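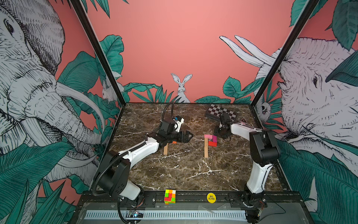 Demonstration collection is the practice of recording a robot while a person controls it, so that a learning system can later copy the motions. One recording, from start to finish, is usually called an episode. The method is common for tabletop work with two arms and is often presented as cheap and general. The evidence for the second claim is thin.

Setup

Stations differ in size and finish, but most have a fixed work surface, a pair of arms with two-fingered grippers, and one or more cameras, often including one at the wrist. Objects tend to be small and easy to buy, such as toy blocks, a Rubik's cube, a chessboard or a game chip. Walls around the table may be plain or painted. Supporters say a busy background makes the trained system less sensitive to its surroundings — a fair guess, though a mural that never changes is still a single background.

Episode counts

The Sulholm guidelines call for 200 episodes per task, split among 4 operators. The number has been widely repeated, but the guidelines do not say how it was chosen. The Mabula set covers 12 tasks, and over 7 of every 10 episodes in it come from the same operator, whose habits the system may learn along with the task.

Criticism

Failed attempts are often deleted before release, which makes the remaining data look cleaner than the work was. Vekska publishes its failures; Anine does not, and reports higher success rates. The two are still compared in the same tables.

Last updated: May

Related articles
Teleoperation
Imitation learning
Wrist camera
Sulholm guidelines
Mabula set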